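November
Minutes taken by Samuele Messina

DASTBRIDGE ALLOTMENT ASSOCIATION
Water Supply Working Group - minutes of the meeting held in the upstairs room, 7.30 pm

1. Apologies and previous minutes

Apologies were received from the Lodska Lane plotholders, who sent written comments (see item 5). The minutes of the previous meeting were agreed with one correction: under item 3 the word "stopcock" should read "standpipe".

2. Matters arising

The padlock on the lower gate has been replaced. The old keys no longer fit. Plotholders who have not collected a new key should do so before the gate is locked for the winter.

The letter to the council about the blocked ditch was sent and acknowledged. No date has been given for the work. The secretary will write again if nothing has been heard by the next meeting.

3. Mains supply and leakage

The meter readings were reviewed. Night-time flow was checked on two occasions with all taps shut, and on both the meter continued to turn. The loss is therefore on the association's side of the boundary and will be charged to the association.

The pipe along the main path was laid in two stages. The upper length is blue plastic and is believed sound. The lower length is older, of mixed material, and its exact line is not recorded. Members recalled it running under the hawthorn hedge, but the repair carried out at plot 74 found it on the opposite side of the path. The plan held in the shed is wrong on this point and should not be relied on for digging.

It was agreed to isolate the lower length at the valve by the compost bays and repeat the night reading. If the meter stops, the leak is below the valve. If it does not, the upper length will have to be tested in sections, which will need two people and a second visit.

Action: repeat reading to be taken on Friday, after dusk.

4. Storage tanks

The proposal circulated before the meeting was for 4 tanks of 300 litres each, fed by gutter from the communal shed and the two larger greenhouses. Points raised in discussion:

- The shed roof drains to the back, where the ground is soft. A base of slabs on compacted hardcore would be needed before any tank is filled.
- The greenhouse gutters are shallow and overflow in heavy rain. New brackets would improve the fall but would not increase the capacity.
- Lids must be fitted and fastened. This was agreed without a vote.
- Tanks should be linked at the bottom so that they fill and empty together. A separate tap on each was thought unnecessary, and each extra joint is one more place to leak.
- The taps should be high enough to take a full-sized can underneath. The present tank by the gate fails on this and is hardly used as a result.

Two prices had been obtained. Etent quoted for tanks, lids and linking kits, delivered to the roadside. Nomura Garden Supplies quoted for the tanks and lids only but would deliver to the shed. The totals were close once the linking kits were added to the second quote. The meeting preferred delivery to the shed, as the track is not fit for carrying tanks by hand after rain.

It was noted that neither quote includes slabs. There are slabs stacked behind plot 12, left from the old path, and these will be measured before any are bought.

Action: slabs to be measured. Nomura to be asked whether the price will hold until the spring.

5. Comments from Lodska Lane

The Lane plots are at the far end of the supply and have the lowest pressure. Their letter asked that one tank be placed at their end, filled by hose overnight. It was explained that overnight filling from the mains is not permitted under the present site rules. A change would have to go to the annual meeting.

An alternative was put forward of feeding a single tank from the roof of the Lane tool store. The roof is small and would fill a tank slowly in summer, when it is most wanted. The working group nevertheless considered it worth costing, as the store is on firm ground and no base would be needed beyond a few slabs.

Action: roof of the tool store to be measured and a cost brought to the next meeting.

6. Winter shut-off

Last year the water was turned off late and two standpipes split. It was proposed to turn off earlier, drain down from the lowest point and leave all taps open until spring. Carried.

Notices will go on both gates. Plotholders with hens or other livestock will need to bring water from home or draw from the existing tank for as long as it remains free of ice.

7. Tea room

Things on the white table, including the red bottle and the pink oval plate, are to be put away at the end of each open day.

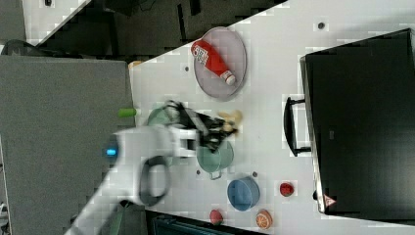

Messina asked that item 6 be looked at again before the notices were printed. In his view draining from the lowest point would not clear the branch to the greenhouses, which dips under the path and rises again, and a second drain point would be needed there. He had no objection to the earlier shut-off itself. The point was accepted. The branch will be blown through with a foot pump this year and a drain cock fitted when the lower length is next dug up.

8. Any other business

The hose reel at the top standpipe is cracked at the hub - it still winds but should not be left under pressure. A replacement will be priced.

A member asked whether washing-up water could be used on the beds. The group had no objection for ornamental plants but did not wish to issue general advice.

9. Next meeting

To be fixed once the night reading has been taken. Papers for items 4 and 5 should reach the secretary beforehand.

The meeting closed at 9.10 pm.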